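Chapter 4
A Morning at Boltdale: Meeting a Small Robot at Work

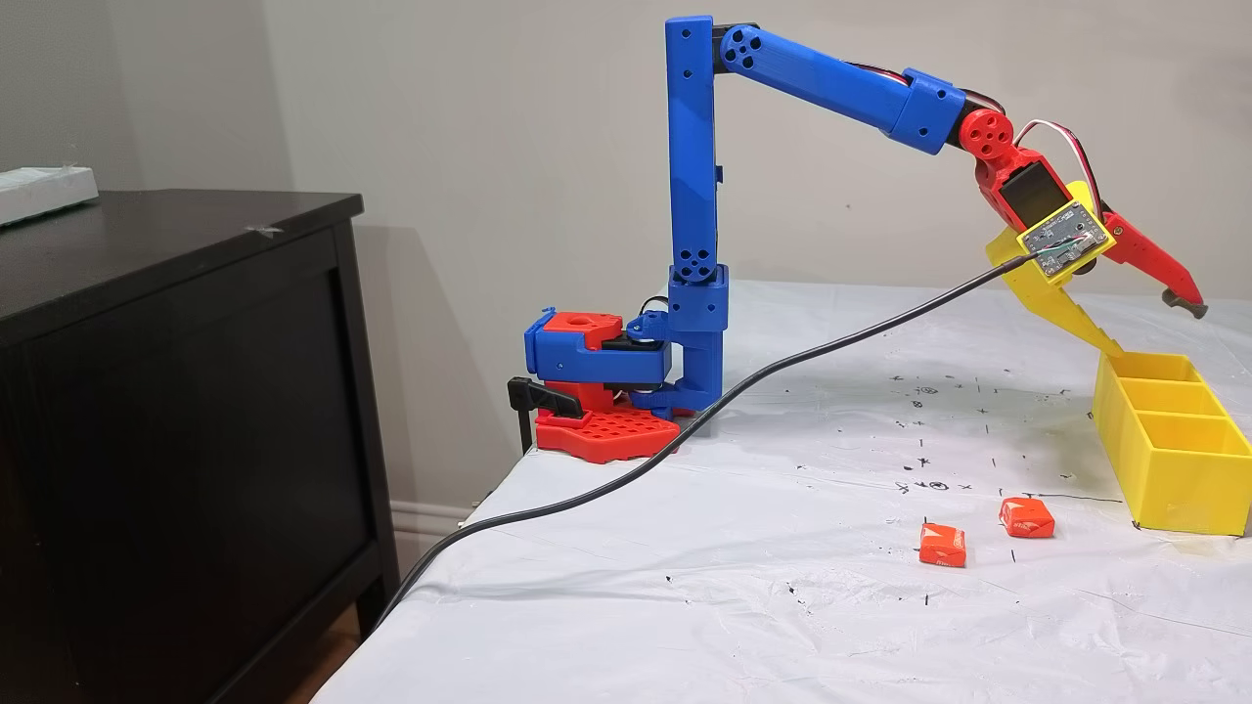 I'd been writing about robot arms for a good while before I spent a proper morning standing next to one. I'd read the manuals, I'd copied out the diagrams, I could have drawn you the joints from memory. Then I went along to the open day at Boltdale, where Tekgate run their training workshop, and within ten minutes I had more questions than I'd had in a year of reading. So this chapter starts there, and we'll get to the sums afterwards (they're in section 4.3, if you're the sort who likes to look ahead).

The first thing that struck me was how small everything was. I think I'd been expecting cages and yellow lines on the floor. There was some of that in the main hall, where a big Lozano machine was stacking boxes behind a fence, and very grand it looked too. But the crowd had drifted off to the side rooms, where the little arms were, and so did I. A 3D-printed arm clamped to the edge of a table is a friendly sort of thing! You can see every joint. You can see where the wires go. If you've got a shoulder, an elbow and a wrist of your own, you've already got a rough idea of how it moves, and I spent a silly amount of time bending my own arm to match.

The task they'd set was picking up wrapped sweets and putting them in a bin with compartments. It sounds like nothing. My neighbour in the queue said her toddler could do it, and she was right, and that's really the subject of this whole chapter. Why should a job that a toddler finds easy need 106 practice runs before the machine gets the hang of it?

Think about what you do when you pick up a sweet. You look at it, you reach, and somewhere on the way your fingers open by the right amount without your giving it a thought. If the wrapper slides a bit you chase it. The arm has to have all of that worked out in numbers. Each joint needs an angle, and the angles have to agree with one another, or the gripper arrives in the wrong place — or in the right place but tipped over sideways, which is no use to anyone. Then there's the closing. Too little and the sweet stays put, too much and you've got crumbs.

I asked one of the Jastia engineers why the camera was up on the wrist. I'd have put it on a tall stand, looking down at the lot. She told me they'd tried that too, and the trouble was that the arm kept getting in its own way just at the moment you most wanted to see. A camera that travels with the gripper gets a closer look as it goes in. The price is that its view changes every time the arm moves, so the computer has to keep working out where it's looking from. We'll come back to this in section 4.2, and I'd like you to have had a think about it by then.

They also had a logbook out on a side bench, and I'm afraid I read a good deal of it. One page had 27 attempts in a row, with a note against each in pencil. "Short." "Short again." "Knocked it." Then a good one, then "short" once more. I liked that page enormously. Textbooks (mine included) tend to show you the finished movement, and you come away thinking the whole business is tidy.

Before you read on, try this. Put a wrapped sweet on the table, shut one eye, and pick it up using only your thumb and first finger, keeping your wrist stiff. Do it 10 times and write down what went wrong each time, in as few words as you can. Keep the list somewhere safe, as you'll need it for the first exercise.

4.1 What do we mean by a joint?

Let's begin at the shoulder and work our way down to the fingers. A joint is any place where one part of the arm can turn or slide against the next. Most of the ones in this chapter turn, and we'll measure how far in degrees.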